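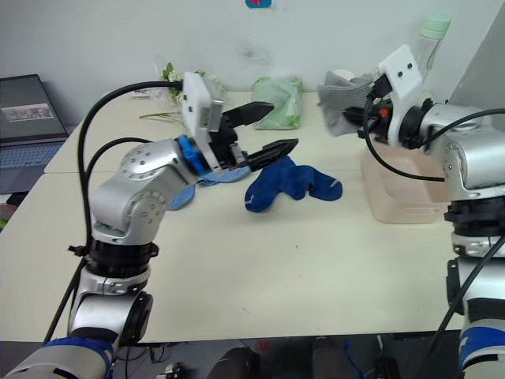 Two arms, one cream tabletop

2020-05-01

So the Rukwood ride is off for now, as most of you will have guessed. We were meant to be 67 miles into it next weekend (well, all of us except Marijke, who would have been 67 miles into it by breakfast) and I've spent the week writing to everyone who sponsored me. If you didn't get an email, check your spam, or I've spelled your name wrong again.

For anyone new, the ride raises money for Pellia, the night transport charity. They drive people home from the hospital when the buses have stopped and there's no one to call. They took my dad home twice the winter before last, both times after midnight, and the second driver walked him right up to the door and waited until he'd found his keys. I've been a fan ever since!

The need hasn't gone anywhere. Anouk Kuipers, who does the rota, told me on the phone that they're down to six cars and that each one gets wiped down between passengers, so every trip takes longer than it used to. Fuel is fuel, though, and the bill still comes in.
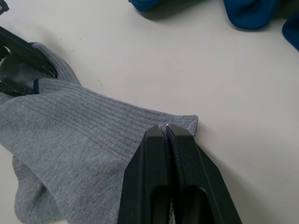
Gray ribbing and a bit of navy

What we're doing instead is riding at home. Seven of us so far, on whatever we've got. I have my old bike propped on a turbo trainer from Kinel that sounds like a blender full of gravel — sorry to the downstairs neighbors — and I'm doing nine miles every evening until I've covered the full distance. Marijke Vanhove is doing all of hers in one go on her balcony, with a fan and a playlist that she won't let anybody else hear.

If you already sponsored me, you don't have to do a thing. Your pledge just carries over. If you'd like to cancel, that's completely fine too, it's been a rotten spring for a lot of people and I won't be asking questions. And if you have a couple of dollars spare and want to join in, the page is the same one as before.

Van Dijk, the bakery on the corner, is keeping the tin on the counter and has promised to match whatever's in it. Last year that was mostly pennies and one button, so let's do better.

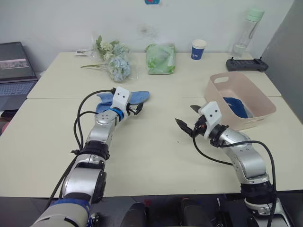

Blue cloth on the pale table

The real ride is penciled in for August, same route, hill included. I've told Anouk I'll believe it when I'm standing at the start line with a banana in my back pocket. Until then it's me and the blender. Two evenings done, legs like wet string, and I still need to order a new saddle.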